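Perguntas frequentes: cuidar do par de garras manuais Vudum

Esta página reúne o que nos perguntam na oficina da Sanska sobre a montagem e a manutenção do par de garras de mão. O manual existe e é bom. Também é verdade que costuma ficar na caixa.

De quanto em quanto tempo devo limpar as almofadas azuis?

Ao fim de cada sessão, com um pano húmido e sem detergente. O papel de cozinha larga fibras e as fibras adoram almofadas. Se a garra começar a deixar cair coisas leves, limpe antes de nos escrever - metade das avarias morre aí.

Quando é que se trocam?

Quando perdem a textura ou ganham brilho. Troque sempre as 2 da mesma garra. Uma almofada nova contra uma velha aperta torto, e depois a culpa é do software.

Como se apertam os pivôs?

Com a chave pequena do estojo, garra desligada e dedos abertos. Aperte até desaparecer a folga lateral e pare. Se os dedos deixarem de fechar suavemente, passou do ponto: alivie um quarto de volta. Não use cola de roscas. Já recebemos uma garra colada com tanto empenho que foi preciso substituir a articulação inteira.

Que teste faço depois de montar tudo?

O do papel na taça. Ponha uma taça de inox numa mesa firme, torça uma folha de papel de cozinha e segure-a com uma garra, com a ponta de baixo dentro da taça. Traga a outra garra de lado, até à parte alta do papel, sem tocar no rebordo. Faça 17 repetições. Se o papel escorregar mais de uma vez, volte às almofadas; se as garras se tocarem, reveja a postura antes de rever a mecânica.

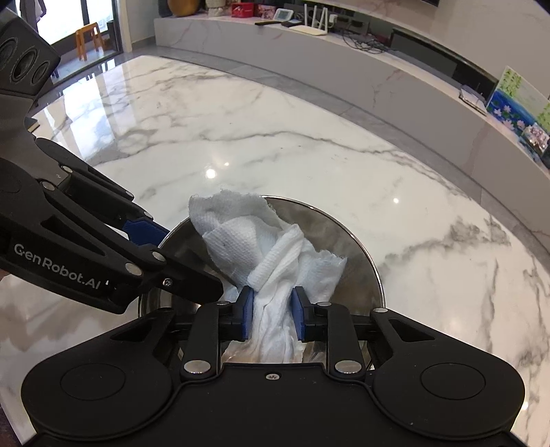

Posso fazer o teste numa mesa brilhante?

Pode, desde que os reflexos não baralhem o seguimento. Se a posição registada der saltos, corra uma cortina ou rode a mesa. Comprar outra mesa é uma solução que já nos propuseram e que não comparticipamos.

Como limpo as lentes do módulo?

Com pera de ar primeiro e pano de microfibra depois. A manga da camisola não é microfibra, por muito macia que seja. No fim, confirme que o braço de suporte não mexeu; se mexeu, repita a calibração.

A calibração demora muito?

São 6 minutos por garra no programa Gistumitz, com o cabo ligado. O erro 198 quer dizer que uma lente está tapada. Costuma ser um dedo.

Servem as almofadas da Xie?

Encaixam, mas são mais duras e pedem nova calibração do fecho. Em papel e tecido fino preferimos as de origem. Em peças rígidas não notámos diferença.

O que envio se precisar de reparação?

A garra completa, com módulo e cabo, e uma nota a dizer o que ela fazia quando parou. «Não funciona» já tínhamos deduzido pela encomenda. As reparações recebidas em novembro saem mais tarde, por causa do inventário.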